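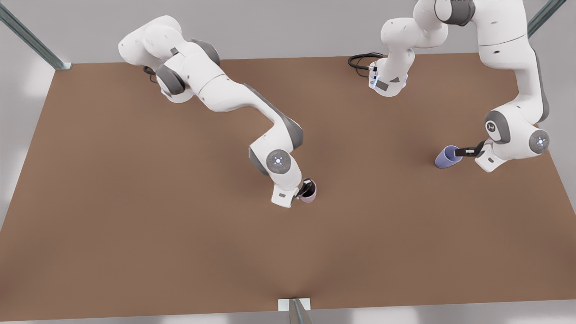 The talks about the Erna bridge began at four in the afternoon, and I was the interpreter for both sides, because the second interpreter had a fever. Each delegation had promised to bring its own and each had then decided that the other would do it. We sat down at a wide brown table with a dull surface, the kind where you cannot see your own face, and there were metal posts standing at its edges, a bluish gray. I remember one of them very well, since I looked at it whenever somebody was shouting. An interpreter must look somewhere when the shouting is on.

The matter was flour. There were 2000 sacks of it on the west bank, and the people who needed it lived on the east bank, in Flernevau. Between them was the bridge, which had been closed since July. The west said the bridge could open if the east took its guns from the hill. The east said there were no guns on the hill, and also that the guns would stay.

I translated this exactly. The major from the west asked me if I was sure. I said that I was sure of the words.

Grusto spoke for the east. He was a big man who had been a surveyor before the war, and he drew small maps on his paper while the others talked. At six he offered to accept 1000 sacks, half of everything, if no soldier walked with them. The major said that sacks did not walk alone. Somebody laughed, on which side I will not say, and after this the room was a little easier to sit in.

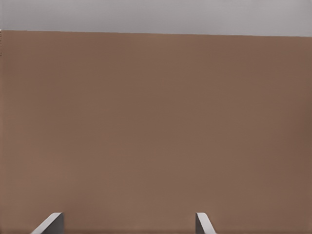
The second evening

They gave us soup. My voice was already going, and I asked for hot water with salt, but the boy in the kitchen brought me tea and stood watching until I drank it. His name was Tô. He wanted to know if his aunt in Flernevau would get flour, and I told him I was not permitted to speak about the talks. He nodded as if this was an answer.

After the soup they discussed one word. The paper said that the trucks would be "inspected" at the bridge. In the language of the east there are two words for this. One is for a doctor who looks at a child, and the other is for a policeman who looks at a thief. For the whole first day I had used the policeman's word. It was the usual one, it was in all the older papers, and I had not thought about it for one second.

Grusto had heard it perhaps forty times and had said nothing. Now he put down his pencil and asked me, very politely, whether the major's word was really so hard.

I had to translate the question for the major, and then I had to explain it, and when you explain you are no longer invisible. I said that the fault was mine. My ears were burning. The major looked at me for a long time – he had pale eyes and was very tired – and said that he had a brother who was a doctor.

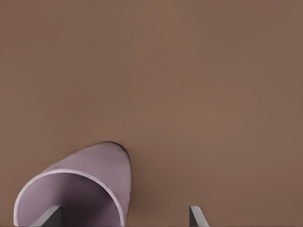 Mhairi Crichton wanted to know if this meant that the major accepted the softer word, and whether she could write it down before anybody changed his mind. She asked it in a low voice, with her pen already on the paper. The major said yes. Grusto said that he would have to telephone.

The telephone was in the corridor. We could hear him through the door, not the words, only the up and down of it. He was speaking to somebody older, I think. He used the voice that one uses for a father.

He was away for so long that the major fell asleep with his chin on his hand. I could have slept too. Instead I practiced the doctor's word under my breath. It has a soft sound in the middle which I have never pronounced well, and in school they made me repeat it until the class was laughing.

When Grusto came back he did not sit. He said: eight o'clock, the first truck, and one man may look inside it, with his hands behind his back. I translated. The major woke up during my sentence and agreed to the end of it, and so I said it all again from the beginning.

In the morning I stood on the west side of the bridge with my coat buttoned wrong. The truck had the number 808 painted on the door. A young soldier climbed up at the back and looked at the sacks with his hands behind him, like a visitor in a museum. Then he climbed down and did not know what to say, and he turned to me.

I told him the word. He said it much better than I do.

Home | Stories | Poems | Authors | Submit | Contact

Share 3 | Comments 2

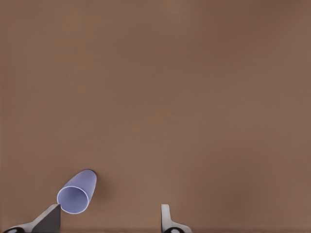

Thiện Lưu wrote: I interpreted for a land court for many years and the part with the two words made my stomach turn over. I once used the wrong word for "borrow" through an entire morning. I would like to know if Grusto kept silent on the first day to be polite, or if he was saving it. Also, did the aunt get her flour?

Reply from the author: I think he was saving it. About the aunt I have not decided, there is maybe a second story in which Tô crosses the bridge.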